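Trakbridge Owners Forum > Workshop and Running Gear > Kirley conversion, which gearbox?

Posted by anjani_h

Good evening to all. English is my third language, so please be patient with me.

I have the Clestmont coupé with the original four-cylinder engine, and the gearbox is now very noisy in second and third. Before I order anything I would like to hear from people who have fitted the Kirley five-speed, and also from people who decided against it.

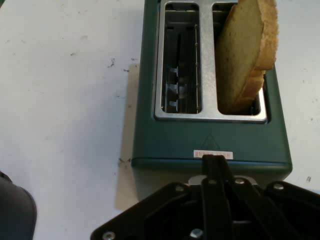
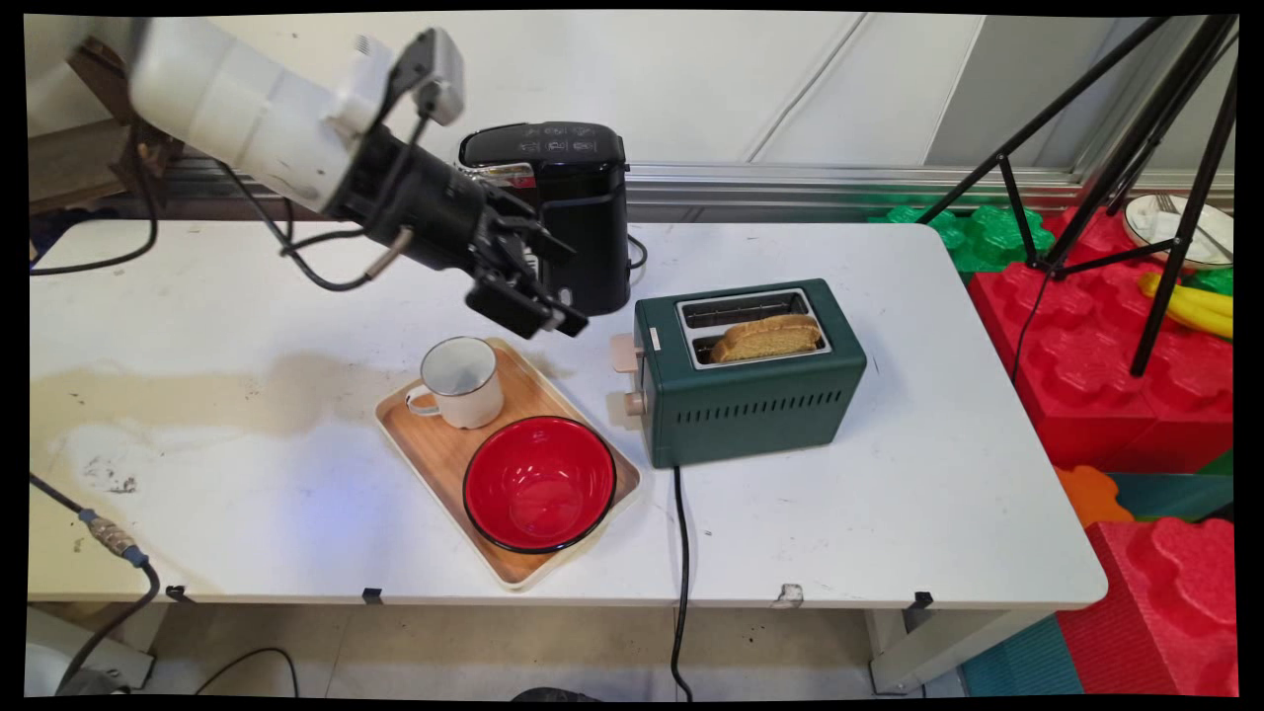
My situation is as follows. The car has the early bell housing, with the starter motor on the left. The Kirley kit arrives with an adapter plate, a new clutch fork and a shorter propshaft. The seller tells me that no cutting of the tunnel is necessary. A man at my local garage tells me the opposite, and he has already offered to do the cutting.

The other way is to have my own four-speed rebuilt by Yeom. They ask for less money, but they want the old gearbox on their bench before they give a fixed price, and I don't like to be without the car through November.

I use the car mostly for longer journeys on main roads, so the fifth gear is attractive to me. Is the difference really so large?

Anjani Hidayat

Posted by oldbracket

Tunnel needs cutting on the early cars. Not much, just the lip where the gear lever comes up. Anyone who says otherwise has only done the later shell.

Posted by h_tapia

I must disagree a little with oldbracket. I fitted the Kirley box to an early car and I did not cut anything. What I did was to bend the lip flat with a hammer and a block of wood, from below, with the gearbox out. It took me one afternoon and a lot of bad words in Spanish.

To answer the question of Anjani: yes, the difference is large. With the four-speed my engine was shouting at motorway speed. In fifth it drops by almost 1,000 rpm and I can hear my wife again. The steering, the brakes and the noise of the wind are of course the same as before, so do not expect a modern car.

Two things which are not in the instructions. The speedometer cable is too short if you keep the original clip on the bulkhead. And please check the length of the propshaft before you paint it. Mine was 4 mm too long and had to go back.

Hermenegildo Tapia

Posted by oldbracket

Bending it flat is cutting it with extra steps. The metal is thin there and it will crack at the corner in a few years. Cut it, weld a strip on, paint it, forget it.

Posted by h_tapia

Mine has no crack so far. But I accept that I have not looked there since the spring.

Posted by softtopsue

Can I speak up for the rebuild? I had my four-speed done by Yeom and it is lovely, quiet in every gear, and the car is still as it left the factory. If you ever sell, some buyers care about that very much. I was without the car for longer than they promised, though. They were waiting for a bearing and it was hard to get them on the telephone.

Also, noisy in second and third doesn't always mean the whole box is finished. Have you drained the oil and looked at what comes out?

Posted by anjani_h

Thank you all, this is more than I hoped for.

Sue, I drained it this morning. There was grey paste on the plug and two small pieces of bright metal, thin like a fingernail. I suppose this is not good news.

Hermenegildo, was your propshaft too long with the standard engine mounts or with the harder ones? I have the harder ones, and I believe the engine sits a bit further forward.

Posted by h_tapia

Standard mounts. With the harder ones I can't promise you anything, so measure twice. Put the gearbox in, let the car stand on its wheels, and measure flange to flange. With the axle hanging the number is wrong.

Posted by oldbracket

He's right about that. Wheels on the ground.

Bright slivers usually mean a tooth edge or a synchro ring. Stop driving it.

Posted by gasket_nigel

Nobody has mentioned the axle ratio. If yours is the low one, the five-speed makes sense. If somebody before you already changed it for the high one, fifth will be useless on any hill and you will be back in fourth all day. There is a tag on one of the diff cover bolts, if it hasn't rusted away. Otherwise jack up the back and turn the prop by hand.

Posted by anjani_h

The tag is missing, so I will do it by hand at the weekend. I did not think of this at all, thank you.

I am now leaning towards the Kirley kit, but I will keep the old gearbox under the bench so that it can go back one day. Does anybody near Trakbridge have a transmission jack I could borrow? I can collect it after six in the evening.

Posted by softtopsue

I have one, it's heavy but it works. Sending you a message now.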